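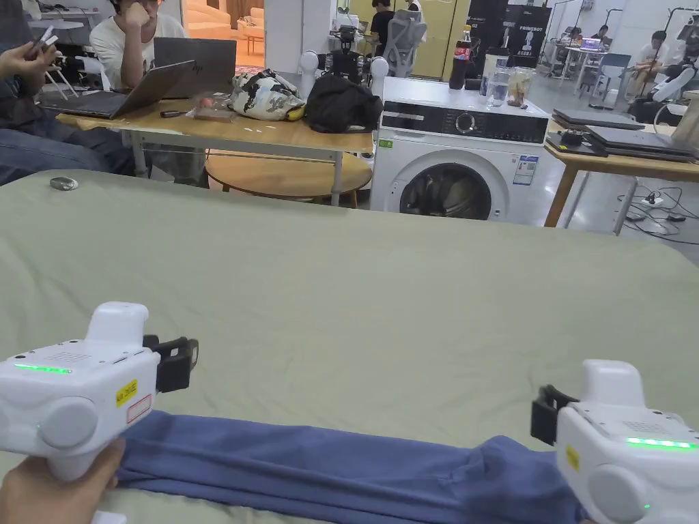
Attachment 1: folding station, both grippers on the garment, green lights showing

Ticket 279
Site: Pombridge demonstration hall
Subject: Left gripper letting go early during open day rehearsal
Opened: 2018-02-14
Status: open, watching

Hello all, and thank you for being so patient with us this week, I know everyone has visitors to get ready for!

We've been practising the folding demonstration for the Pristell visit, and the left gripper keeps letting go of its end just as the cloth is pulled straight. It did this on run 49 and again on run 50, both times with a thin garment. Towels have been perfectly fine all along, bless them.

What we have tried so far:
Cleaned the jaw pads with a dry cloth. No change.
Swapped the two cables over. The fault stayed on the left, so I think we can leave the cables alone now.
Restarted the pair and set the grip again from closed. Better for a good while, then one more slip.

The lights stay green when it slips and nothing turns up in the log apart from code 227, which the Grukavstead office tells us is only a notice (I would still love to know what it is noticing).

For the open day itself, please could whoever is holding the left one take a slightly deeper pinch of cloth and pull a little more gently? It looks nicer for the guests too. New pads are on order from Xolalpa and should be with us in March, so I'll keep this ticket open until they're fitted.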